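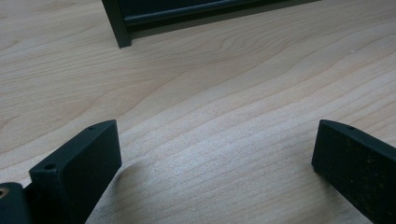

Ticket 2437 - left hand gripper, tracking drops out mid demo
Opened 09/01/2023, queue: Zadport teleop / hand tools. Priority was low, bumped to high same afternoon. Left unit loses pose for a moment, comes back shifted. Operator feels nothing, it only shows on replay. Wrist view is fine the whole way through, fingers sharp, dark rail at the far side sharp, so I stopped blaming video early on. One thing I do wonder about is that bare pale tabletop between the fingers, not a lot for the visual tracker to hold on to except wood grain. Noted, see further down.

Task: Šimko jar task, two hands, jar and rack. Demos get replayed on the arms later the same day.
Software: Otura recorder, current build. Rolled back one build as a test, same fault. Rolled forward again.
Hardware: both hand grippers, cabled. Stock fingers.

What the operator reported
"Left hand jumps." Replays fine up to the reach, then the left arm twitches sideways and carries on next to where it should be. Right arm OK. Out of 70 demos in the batch, 9 had the jump. All left. No pattern by time of day that I can see.

Tried so far
Restarted recorder. No change.
Swapped USB ports left/right on the PC. Fault stayed with left unit, so not the port.
Re-ran hand calibration, twice becuase the first one I bumped the table. Residuals normal both times.
Checked finger screws, all tight. Gripper opening reads correct from closed to full open, no stick.
Checked clock sync between the two units. Good. Was hoping it would be that.

Update 1
Watched a full session from the head view. Want whoever picks this up to look at the cable on the left side, how it hangs off the gripper and comes back past the wrist. When the operator rolls the hand outward the loop tightens and pulls on the connector. Right side cable hangs down past the hand and doesnt get tugged the same way, at least not in what I watched.

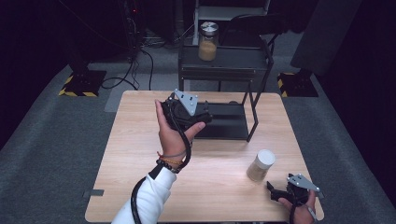 Head view, both grippers over the table. Left cable loops down past the wrist.

Wiggle test: recorder running, left gripper held still, moved only the cable near the plug. Dropout on the third wiggle. Repeated, dropout again. Same test on right, nothing. So it's the cable or the socket.

Swapped left and right cables. Fault moved to the right unit. So cable, not socket. Good news, sockets are a pain on these.

Update 2
Spare cable fitted on left. Recorded 5 demos, no jumps. Not enough to call it, but better than this morning. Added a bit of slack and a strap on the forearm so the loop can't load the plug. Operator says the strap is annoying. Moved it further up, now less annoying.

Asked Adosus if the plug on the old cable can be re-terminated or if we bin it. Waiting.

Still open
1. Shift after dropout. Even with a bad cable the pose should come back where it was, and it doesn't. Tracker seems to re-init from whatever it can see, and over plain tabletop it picks a slightly wrong place. With the jar in view it came back closer. Would like this tested properly, not just me squinting at plots.

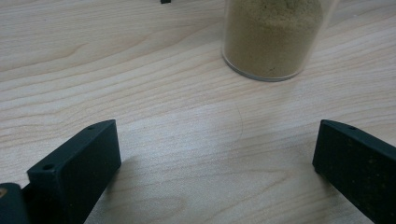

2. Recorder doesnt flag any of this. Demo is saved as good, goes in the batch, and we find out when the arm swings wide. Can we get a warning when pose is missing for more than a couple of frames? Even just a beep. Operators can redo a demo on the spot if they know, it costs them nothing. Finding it at replay costs us the afternoon.

3. The 9 bad demos. I pulled them out of the training set by hand. Please do NOT re-import the batch from the raw folder, they are still in there.

Reply from tools queue
Seen. On item 1, try putting the printed marker sheet at the back of the table and pull the cable on purpose, compare with and without. If re-init is good with the sheet then it's features and we can live with it. If it's still shifted then it's our bug. On item 2, there is a setting for this in Otura, off by default, look for "pose gap warning" under session options. Set the limit low to start. Item 3 understood, raw folder is now locked.

Update 3
Setting found, switched on at both stations. Works, beeps when I cover the tracker with my hand. It also beeps when the operator sets the gripper down between demos, so expect complaints. Is there a way to mute it while not recording?

Marker sheet test not done yet. Need the table free and its booked for the jar task. Will leave the old cable in the drawer with red tape on it, please don't use it to "just get through a session", that is how it got back on the bench last time.

Replay of the new demos on the arms: left arm follows clean, no twitch at the reach.

Status: cable fault fixed, watching. Re-init shift open, moved to its own ticket in October planning if the sheet test says it's ours. Leaving this one open till Adosus answers on the plug.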